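Kilmont clinic rule: prescriber sign-off vs. pharmacist refusal

tranquil_268
The Kilmont draft lets a pharmacist decline to fill on religious grounds if a second pharmacist is on site. It has no language for single-pharmacist stores. Has anyone found the definition of "on site"?

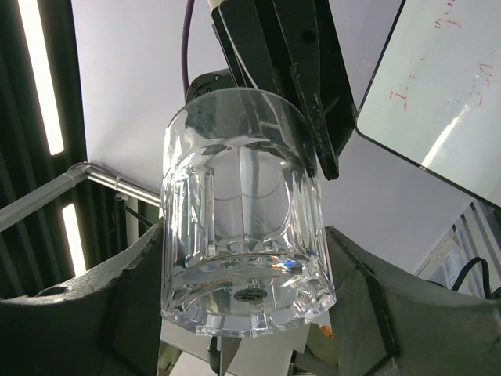

Faceted glass tumbler, held up

Lawal
Section 2. It means within the same building. A store with one pharmacist can't use the exemption at all.

tranquil_268
That isn't how I read it. Section 2 covers hospitals. Retail is under the transfer clause, and that only requires a referral within 100 miles - useless for anything time-sensitive.

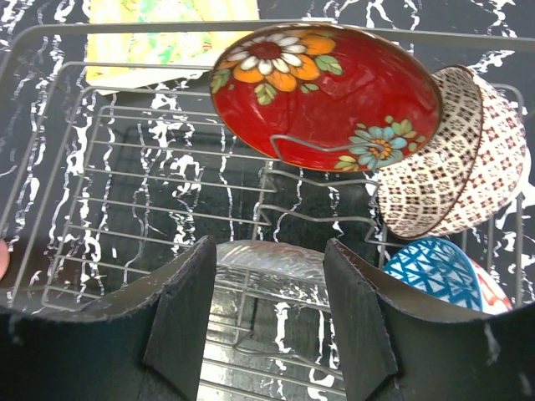
I also checked the comment docket. It had over 1,000 entries in December, and most of the ones I opened were form letters about a different section.

Abenezer Gudeta
Lawal is right about the building test, wrong about scope. The transfer clause controls for retail. Ciratby struck the mileage limit from its version and used a time limit.

Lawal
A time limit is harder to enforce. Who logs the start?

Abenezer Gudeta
The dispensing system does, at intake. Same as any other prescription.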